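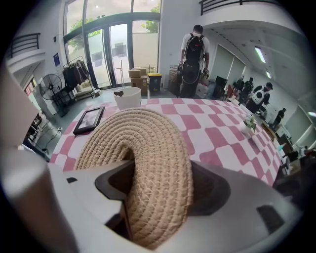 *Jute coaster on the checkered cloth side of the room. Coiled from thick braided cord, with a hole in the center.*

## Table settings, July 26, 2019

These are the small things Polyxeni Tzanetos and Dirk Koster put together for the front table at Jafri. The cloth is pink and white in large squares and stays on through August. Everything else gets moved from week to week.

**Coaster.** Tan and beige jute, round. We bought a set of 12 from Wulura. They can be shaken out but should not be soaked.

**Cup.** White ceramic with a thick body. The little brown piece on the rim has two lobes, like leaves or a heart.

**Picture frame.** Black border, laid flat on the cloth. Phúc Vương wants it standing up next time.

**Plant.** Green leaves in a small white pot. Water it every 3 days.

The shelf items are listed separately. Ask Polyxeni for the list if you need to borrow anything, and put the cloth back square to the table edge when you finish.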